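Garment Check Before Folding — Fokura Clothing Room, October Round
Checked by: Manee Chaimongkol. Second look: Genji Oshima.
On the table for this round: gray knit with ribbing

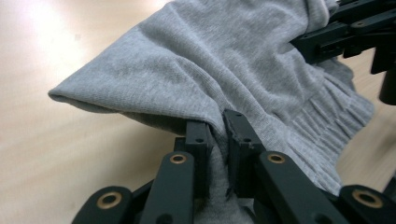 1. Table and work area
Tabletop wiped and smooth to the touch — OK. I ran my palm over the whole thing and found no splinters. The pale wood is lovely for this job, every dark thread shows up!
Floor clear of hangers and bags — OK after I moved two bags from the door side.
Lamp cord taped down — NEEDS WORK. Tape is lifting at the wall end again. Genji has a new roll and will redo it before the evening shift.

2. Pins, tags and sharp bits
Garment felt all over for pins — OK.
Plastic tag barbs removed — OK. One was left in the side seam (they love to hide there), and it's now in the sharps tin.
Sharps tin closed and labeled — OK, label rewritten in thick marker.

3. Knit and ribbing
Body fabric free of holes — OK. Such a nice soft jersey, and the speckled gray is very forgiving of little marks, so please do this one in good light.
Ribbing springs back after a gentle stretch — OK. Stretch it sideways only, and let go slowly.
Loose fibers — a few. Snip them, don't pull. Pulling is how we got the ladder in the green cardigan last time.
Seams turned out and checked — OK on both sides.

4. Folding and stacking
Wrinkles smoothed by hand before the first fold — TO DO. It was still bunched up when I stopped for lunch.
Stack no higher than 16 pieces — OK. Tetsuya's stacks are beautifully square, go and have a look at shelf C.
Shelf brackets tight — OK, all of them, including the squeaky one!

5. Comments
Genji: Agree with everything except the lamp. I'd move it to the other wall and be done with tape altogether.
Manee: Yes please! I'll ask Signe about the outlet there.
Signe: Outlet works, tested it at 3:40. Go ahead and move the lamp.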